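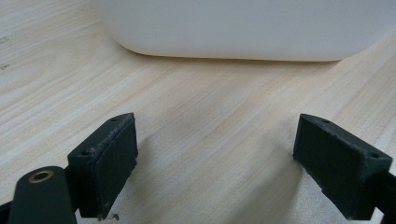

学生机器人社区 > 社团与比赛 > 手持夹爪和数据采集

主题：手持夹爪的手指要不要贴软垫？我们社团意见不一致

发帖人：WynPry
发表于 2020年1月31日

各位好。我叫 Wyn Prydderch，在 Clukthorpe 学院的机器人社团负责机械部分。中文是我的第三种语言，我写得比较慢，如果有句子不清楚，请直接告诉我。

我们参加的是 Quintero 学生赛的桌面整理项目。规则是这样的：学生先用手持夹爪做示范，相机装在夹爪上，然后用这些录像训练模型，最后让机械臂自己完成任务。比赛在二月，我们到现在录了 419 段示范，计划比赛以前再录一批。

问题在手指。我们的手指内侧是硬的平面，直接和物体接触，没有贴任何东西。夹木块、夹盒子都很好。可是夹小瓶子的时候，瓶子会慢慢转，有时候从下面滑出去。我统计了 70 次夹瓶子的尝试，其中 27 次瓶子转了或者掉了。

我的意见是贴一层硅胶垫。但是负责数据的同学 Ebuka 不同意，他说如果现在贴垫子，以前录的示范就不能用了，因为画面里的手指会变样子。

我们讨论了两个晚上，没有结果，所以来这里请教。手指上的螺丝孔在顶面，不在内侧，所以垫子只能粘，不能用螺丝固定。

谢谢大家。

----------

回复人：松子糖
2楼

先问一句，机械臂那一端的手指和手持的是同一个模型打印的吗？如果是，两边必须一起改。我们去年只改了手持的一边，机械臂那边忘了，结果夹爪每次都停在离物体还有一点距离的地方。查代码查了三天，最后拿尺子一量才知道。

硅胶垫我支持，选一毫米厚的就够了。

----------

回复人：WynPry
3楼

谢谢松子糖。是同一个模型，两边都是深绿色的塑料。我们会一起改，这一点我写进检查表了。

----------

回复人：ebuka_m
4楼

我就是楼主说的那个 Ebuka（Ebuka Mohammed）。我要为自己说明一下，我没有说以前的数据完全不能用，我说的是“不能不加处理地混在一起用”。这两句话的意思差得很远，Wyn 你记录的时候请写准确。

我的理由有三点。

一、我们的模型输入就是夹爪上的相机画面。画面下半部分左右各有一根手指，占的面积不小。如果垫子是浅色的，那么新旧两批数据在每一帧里都有差别，模型可能会学到“有垫子”和“没有垫子”的区别，而这个区别和任务没有关系。

二、垫子有厚度。两边各加一毫米，手指完全闭合时的读数就变了，旧数据里的开合宽度需要重新换算。

三、瓶子转动的问题，我看了录像，大部分是因为示范的人夹的位置太高。夹在瓶子中间的时候，几乎没有转。这是练习的问题，和材料没有太大关系。

----------

回复人：老齿轮
5楼

同意四楼的第二点，不太同意第三点。

硬塑料碰硬塑料，摩擦力本来就小，你让人练得再好，换到机械臂上还是要滑。人手会不知不觉地补偿，瓶子刚开始转，手腕就跟着动了，机械臂没有这个本事。示范的时候看起来没事，部署的时候全是事。

还有，手指用旧了以后表面会变花，边上会有灰。这个你们擦不擦？我们队里规定每录五十段用酒精布擦一次手指，顺便看一下螺丝。

----------

回复人：WynPry
6楼

老齿轮先生（或者女士，对不起我不知道），擦手指这件事我们没有规定。我看了一下，手指边缘确实有一层灰白色的粉，旁边还有一些小白点。我不能确定是打印留下的还是磨出来的。

连杆那里我倒是每个星期检查。转轴的位置压了铜色的金属衬套，这个设计我很满意，以前塑料孔直接套在轴上，用一个月就松了。

----------

回复人：松子糖
7楼

衬套是压进去的还是用胶？我们压的时候裂过两个臂。

----------

回复人：WynPry
8楼

压进去的。孔打印得比衬套小一点点，然后用台钳慢慢压，不要用锤子。如果你们的零件裂了，可以把外壁加两圈，我们也是加了以后才不裂。

----------

回复人：ebuka_m
9楼

请不要把话题变成衬套。

老齿轮说人手会补偿，这个我承认，我以前没有想到。我回去看了几段，手腕确实有很小的动作，在轨迹里看得出来。所以第三点我收回一半。

但是前两点我仍然坚持。还有一个月不到的时间，重新录四百多段，谁来录？上次录到后面，大家的动作都变得很马虎，质量比前面差得多。

----------

回复人：阿梨在调参
10楼

我是做学习这一边的，说说我的看法。

手指外观变化的影响没有那么可怕。你们可以把画面里手指的内侧面遮掉一小块，新旧数据都遮，部署时也遮。相机和夹爪是固定的，手指的位置只随着开合变化，按开合宽度算遮罩就可以，代码不长。

或者更简单：找颜色接近手指的垫子，深绿或者黑色都行，再配合训练时的亮度和颜色扰动。我们做过类似的，混合训练以后成绩没有下降。当然我们的任务是叠杯子，和你们的不一样，请自己验证。

宽度换算就是减一个常数，这个真的不难。

----------

回复人：老齿轮
11楼

遮罩我持保留意见。手指内侧那一块，正好是看物体有没有夹住的地方。你把它遮了，模型怎么知道瓶子歪了？

----------

回复人：阿梨在调参
12楼

所以说遮一小块，只遮垫子那个面，中间的空当留着。瓶子大部分还是在画面里的。不过你说得有道理，夹得很紧的时候边界会不准，遮罩可能会吃掉一点瓶子。那就优先试深色垫子。

----------

回复人：路过的二年级
13楼

小声问一下，桌面的颜色有影响吗？我们学校的实验桌是浅色木头，盒子是白色的，背景很亮，相机自动曝光以后手指就黑成一片，什么也看不出来。

----------

回复人：WynPry
14楼

我们的桌子也是浅色木头，也有白色的大容器放在后面。我们把曝光固定了，光从上面来，比较均匀，所以手指表面还能看到细节，木纹也清楚。请你先关掉自动曝光再试一次，如果还是太黑，就把灯放远一点，前面加一张描图纸。

另外录之前请擦一下桌面。我们有时候会留下一小根卷起来的丝，我猜是打印剩下的，它在画面里一直不动，看起来很碍眼。Ebuka 说没有关系，我还是会捡掉。

----------

回复人：ebuka_m
15楼

一根丝真的没有关系。模型看了 2,560 张抽样画面，没有一次去夹那根丝。

----------

回复人：WynPry
16楼

以后会不会去夹，我们不知道。

----------

回复人：松子糖
17楼

你们两个是坐在同一个房间里吵的吗？

----------

回复人：ebuka_m
18楼

隔一张桌子。

----------

回复人：WynPry
19楼

我来写一下今天的决定，也请大家看看有没有漏洞。

先不动旧数据。我从 Rutow 买一张一毫米的黑色硅胶片，剪好以后贴在一副新打印的手指上，旧的手指保留，不贴。这样如果结果不好，拧几颗螺丝就可以换回来。

然后只录瓶子这一类，录六十段，全部用新手指。Ebuka 训练两个模型，一个只用旧数据，一个用旧数据加上这六十段，宽度减去常数。两个模型都在机械臂上试夹瓶子，机械臂也相应地换手指。

社团的资料都放在我们自己的 Lalatari 文件夹里，命名的时候手指的版本必须写在最前面。以前没有写，是我的疏忽。

----------

回复人：老齿轮
20楼

有一个漏洞。旧数据的模型配旧手指，新模型配新手指，那你最后比的是模型还是手指？应该四种组合都试。旧模型配新手指那一组最有意思，说不定只换手指就够了，一段都不用重录。

----------

回复人：ebuka_m
21楼

这个提议我喜欢。四种组合，每种试二十次，一个下午可以做完。

Wyn，粘垫子之前请把表面用细砂纸磨一下，再用酒精擦，上次你贴的标记第二天就掉了。

----------

回复人：WynPry
22楼

标记掉了是胶带的问题，不是我的问题。但是我会磨。

硅胶片到了以后我就开始做，四组的结果出来以后贴在这个帖子里。老齿轮，请问硅胶和打印塑料之间你用什么胶？我查到普通的快干胶粘不住硅胶。

----------

回复人：老齿轮
23楼

普通快干胶确实不行，要先涂硅胶用的底涂剂。嫌麻烦就买背面已经带胶的那种硅胶片，下单之前看清楚有没有背胶。边角剪成圆的，直角容易翘。

----------

回复人：WynPry
24楼

还没有下单，我改成带背胶的。谢谢。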